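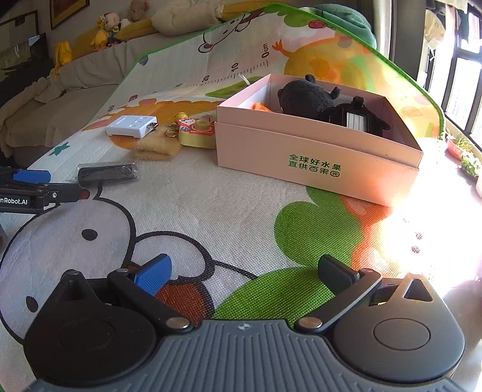
Minutes, workshop and service meeting, Tostomport yard, 31 Dec 2024. Started late, phones on the desk covered by the parts counter. Last minutes read and agreed, one fix: the Navon compressor went out on hire, it was not sold. First item was the bench layout for pump overhauls. Agreed to put a printed mat under small parts on the strip-down bench, same idea as the play mat spread over the bed in the photo, ours to have numbered squares so seals and springs stay in order. Print shop to quote. Mat has to stand up to solvent, ask before ordering.

Compressor overhauls
Two units open on the floor. Navon unit needs a new head gasket set and valves, the rest is fine to go back. Kesow unit is worse, crank journals scored, waiting on the grinder to say if it can be saved. Customer wants a price before any more hours go on it. Agreed, no more work till they sign.
Hours on the Navon job stand at 11. Quote allowed more, so OK.

Service intervals
Long talk about the 4000 hour service. Some sites stretch it and then call us out when the oil cooler blocks. Agreed to send a reminder letter with the next invoice. Wording to be short. Somebody asked if we can read hours remotely, not on the older panels, so no.

Parts
Stock check done, list is on the shared drive. Oil filters OK. Short on shaft seals and drive belts. Szewczyk order still not complete, back order promised for February. If it slips again we look at another supplier for the belts only, seals stay where they are.
Part 215 and part 545 got swapped on the shelf again, boxes look the same. Relable both bins, bigger print.

Test bay
Load bank fan noisy, bearing on order. Bay can still be used for short runs, no full load till its fixed. Exhaust hose has a split near the clamp, replace before next run.

Freight
Crates from the Kesow site came back with no straps. Unit moved in transit, paint damage only. Driver sheet to get a tick box for straps. Field crew to take photos at loading from now on.

Other
Overtime sheets due before the month closes. Gate code changes after the holiday, ask at the counter.
Waste oil pickup moved foward a week, drums to be by the side door.

Open from last time: crane inspection paperwork, still not in. Eyewash station refill, done. Next meeting in February, date to folow by email.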